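Sorting small solenoids without wrecking the leads
Workshop & Storage > Parts handling

benchmitra
Posted 14 August 2025
I'm sorting parts for the Numdale job. The push-pull solenoids go in a plastic tray, just laid in with the leads attached.
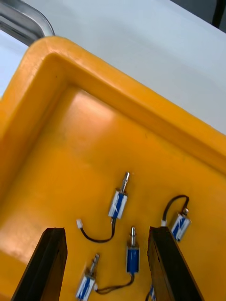

My problem is the leads. Each one has a little white connector and they hook on each other when the tray gets full. Do you bag them one by one or leave them open?

kamum_dave
Leave them open. I had 60 in one bin and it was fine. Keep them one layer deep.

oldrelay
Disagree. I bag every one. Pulling on a tangled lead is how you lose a crimp. I threw out 13 in January.

benchmitra
Bagging takes too long for me. I have the bins one behind the other now, solenoids in one and the round red boards in the other.

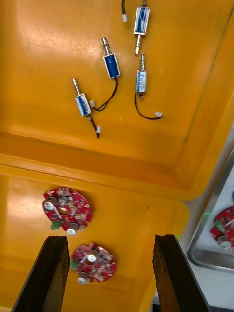 I could put a divider in if the boards start sliding.

kamum_dave
Divider yes, bags no. What about the wires?

benchmitra
Blue and white, twisted together. I sort those on the white padded surface.

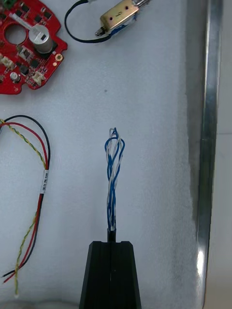
Twisted blue and white wires, with one of the red boards at upper left

oldrelay
I'd move the boards off there before you handle wire. That tall capacitor will catch a strand sooner or later. Still say bag the solenoids.

benchmitra
Fair point on the boards. I'll try one layer first and bag the spares for Chisholm.

Mitra Zamani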